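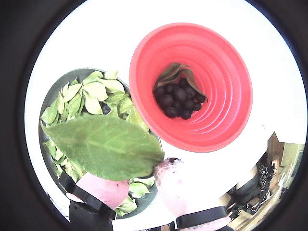 ### 3.2 Household preparation of leafy greens

Respondents in the Flonberg and Gratora districts were asked how they stored, sorted and served leafy greens in the seven days before the survey. Of the 928 households approached, 579 returned a completed diary. Households that grew their own greens were kept in the sample, but their purchases were recorded separately.

Most diaries described sorting by hand, leaf by leaf, with outer leaves set aside for compost or stock. Sorting usually took place on a table or bench beside the sink, using whatever plates and bowls were within reach (Figure 4). Few respondents owned a dedicated salad spinner, and several noted that cupboard space decided which utensils they kept.

**Figure 4.** Leaves on a plate, with a collapsible silicone bowl alongside.

Waste was highest among households that bought greens in bulk at the Turner Street market. Oyelaran and Villalobos reported a similar pattern in their earlier work on stone fruit, although their diaries covered a longer period and did not separate trimmings from spoiled produce. In the present study, trimmings were weighed on the day of preparation and spoiled leaves on the day of disposal. Entries that combined the two were excluded – 40 in total.

Colour was the most common reason given for discarding a leaf, followed by wilting and insect damage. Older respondents were more likely to trim a damaged leaf and keep the remainder. The diaries do not show whether this reflects habit, household budget or the greater time available for cooking, and the interviews held in June did not settle the matter. Differences between the two districts were small once household size was taken into account.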